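Friday, late evening

I finished the Puvola course book today, all 10 chapters. I began it in July with much hope and then I left it on the shelf for three weeks, so I am a little proud now. My handwriting in English is still slow, but I want to keep writing here every evening, even when I am tired.

Today I thought a lot about water. In the morning I walked to Idemthorpe by the old road, and I drank very little on the way, and at the end my head was hurting. When I was a child my grandmother put a clay jar by the door and everybody drank from the same cup before going out. We did not think about how much. Now I read labels and articles, and I still forget to drink.

So I have made a small plan. I will drink 700 ml before lunch and the rest of my 1000 ml before the evening meal. It is not so much, I know, and soup and tea I do not include. I wrote the plan on a paper and put it on the kitchen door.

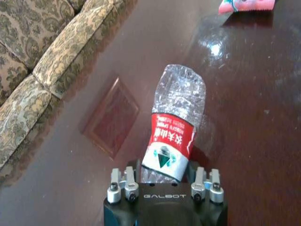
A plastic bottle, and a table of dark wood.

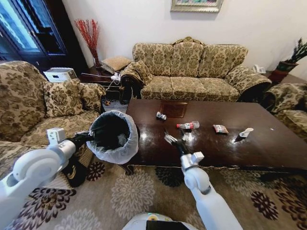 Do I need to buy water when I go walking?
I can fill my own flask at home, because the tap water in our street is good, and there is a fountain in the square at Idemthorpe for the way back.

I wrote this question in my notebook in the morning and answered it myself after lunch. My teacher told us to practice in this way, one question and one answer, with simple words. I made a mistake first with "fill" and "full." I always mix them when I write fast.

The flask is from Omunus and it is older than my shoes. The lid makes a noise when I turn it, and the smell of last winter's ginger tea does not want to leave. I have put baking soda inside with warm water, and it will stand until morning. If the smell remains, I will try lemon.

Tomorrow I want to walk again, but by the river, where there is more shade. I must also return the map to the library and buy rice, the Phromma one, if they have the small bag. It is already past eleven and the window is still open. I will close it and go to sleep.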